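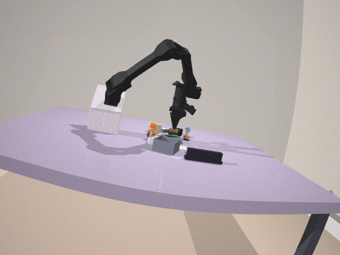

Iline Hall: kitchen and main room inspection

Inspected 14th September, before the autumn bookings start. Last full check was in May. Items are marked OK, Action or Not checked. Comments are underneath where there was anything to say.

Entrance and corridors

Front doors open fully and close without catching: OK
Mat flat and fixed down: Action
The corner nearest the radiator has lifted again. Tape is no longer holding it. Needs replacing before the lunch club is back.

Corridor clear of stored items: Action
Two folding chairs and a pushchair behind the cloakroom door. The pushchair has been there since May and nobody has claimed it.

Corridor lighting: OK

Fire safety

Exit signs lit: OK
Rear fire door opens from inside with one push: OK
Stiff at the top but it goes. Bolt oiled during the visit.

Extinguishers in place, pins and seals intact: OK
Service label on the kitchen one is hard to read. Ask Gomell to write a new one at the next service.

Fire blanket in kitchen: OK
Alarm test recorded in the book: Action
Gap of 13 days in the log. The tests may have been done but they were not written down.
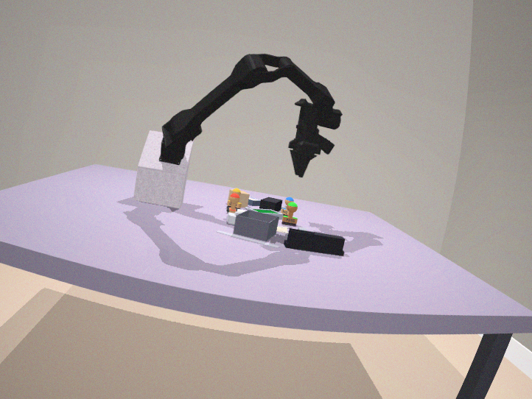 Kitchen

Fridge temperature on arrival, 2 degrees: OK
Freezer seals clean: Action
Black marks along the lower seal. Wash with warm soapy water and look again next month. If the seal has split it will need to be ordered from Brurkeck, who supplied the unit.

Hot tap warning sign: Action
Missing. There was one in May.

Cooker knobs and gas shut-off: OK
Shut-off valve labelled and easy to reach.

Knives stored in the drawer with the lock: OK
First aid box contents: Action
No blue plasters left. Burn dressings in date.

Main room

Floor free of trips and loose boards: OK
Stacked chairs no higher than the line on the wall: OK
Tables, legs lock when opened: Action
One leg catch does not click home. Table turned to the wall with a note on it. Do not use it until the catch is replaced.

Window restrictors: OK
Capacity notice on display: Action
The notice still says 40, the figure for the Abubakar Room upstairs. Swap the two notices over.

Electrical

Portable appliances labelled: Action
Urn and toaster labelled. The fan heater is not, and should stay unplugged until tested.

Loft lighting and wiring: Not checked
Ladder out on loan.

Costs

Up to 400 pounds can be spent without asking again. The mat and the table catch come first, then the freezer seal if it is needed. Plasters and the tap sign can come out of petty cash.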